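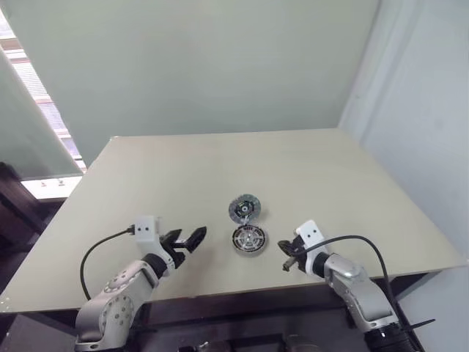 Figure 3. Round metal container from the Tasberg group, opened out on the work table.

3.2 Small containers that open in two halves

Of the 101 household objects in the Tasberg group, 27 are small containers of one sort or another, and it is these that gave us the most trouble when we sat down to write our descriptions. A jug is a jug from every side, more or less, and one can record it in a few lines and go on to the next shelf. A little container that opens is really two objects (three, if one is fair to the fitting that holds them together), and much of what makes it pleasant to own stays hidden while it is shut. We had begun in May with a single record sheet for everything, borrowed almost unchanged from the earlier Jalow survey, and by the end of the month we had given the containers a sheet of their own.

The piece in Figure 3 is a good one to think with. Opened out, it shows two round halves joined by a small metal fitting, and the halves are plainly not twins. One is a flat-looking disc with a finely patterned grey-green ring around a darker center. The other looks thicker, with a silvery rim, and its face carries a silver design of spokes spreading out from the middle. On our old sheet both of these would have gone into one box marked "decoration: yes," which now strikes us as a rather poor return for so much careful work on the part of whoever made it.

The new sheet therefore asks for each half separately. We write down the outline, the thickness compared with the other half, the color of the outer ring and of the center, and any pattern, in that order. Lettering gets its own line. Where marks look like letters but cannot be read in a photograph, we enter "letter-like marks, not read" and leave it at that, even when one of us feels quite sure of a word. The dark ring on the thicker half in Figure 3 was entered in just this way from the picture. We are stubborn on this point, having lost the better part of an afternoon to a maker's name on another tin that three of us had read in three different ways – and all three readings were still sitting in the file.

A word on the open position, for readers who may want to try the method on their own cupboards. We photograph each container opened out on a plain, pale surface, with nothing else set beside it for show. A patterned cloth looks friendlier, and the first Jalow pictures were all taken on one, but a finely worked ring very nearly disappears against a flowered background. The pale table also lets a soft shadow show next to a raised edge, and we have come to be fond of those shadows, as they say something about height that a picture taken from above otherwise keeps to itself.

Not every container is willing to open out fully. Nine of them stop partway, and we never force a joint. For these we take one view into each half and note "partial" at the top of the sheet. Another 19 open easily enough, though a few of that number swing shut again if the table is bumped. The Vidal sheet has no place for this kind of behavior, and we would gently suggest adding one. It matters to the person who uses the thing every day, and people told us so, at length, when we asked them what they kept and why. Their answers are taken up in Section 4.

Search this journal
Enter keyword or author
Go

Related articles
Sorting the button drawer: notes from the Jalow survey
The Vidal record sheet, revised and shortened
Lids, rims, and catches in the Drutix kitchen study
What people keep in tins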